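The play kitchen takes up most of one wall at Brirkero, and I'll admit it was the first thing I walked over to when I came in. The lead of the data team laughed and said everybody does that, including the people who deliver the packages.

She has been at Brirkero for six years, and she now runs a group that spends its days gathering examples for a learning system the company calls Priko. An operator moves the arms by hand controls, does one small chore from start to finish, and the whole thing is saved – what the cameras saw and how the arms moved. Then the operator does it again.

"People come in expecting the clever part," she told me, pouring us both some coffee. "And I love the clever part, I really do, but most of what we make here is somebody patiently putting a block in a pot, and then taking it out, and then putting it in from the other side."
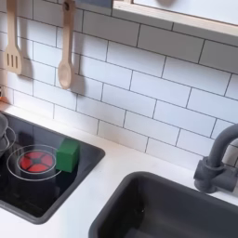
VOSTTHORPE, March 26, 2025

Why a toy kitchen, I wanted to know, when there is a perfectly good real one down the hall? She had clearly been asked before, and she was very kind about it. "You can pick the whole thing up and turn it," she said. "You can swap a green cube for something else in a second. And if an arm bumps the faucet, well, it's a toy faucet."

A single chore gets over 500 recordings before she lets it go to the training side, and she is fussy about what is in them. In the early months, she said, the operators got so good that every run looked the same, and the system fell to pieces the moment a spoon was hung on a different hook.

"So now I ask for the wobbly ones too," she said. "If you miss the handle and have to go back for it, please keep that! I want to see how you fixed it."

Sessions run 15 minutes, with a break after each, and an operator does no more than 3 chores in a shift. She tried longer stretches when the team was still in the old Staniforth building and found that tired hands got jerky, and she ended up throwing out most of what was recorded after lunch.

Next on her list is the sink. She wants a good set of objects going into the basin and coming back out, with the cube first and the awkward shapes later in the spring.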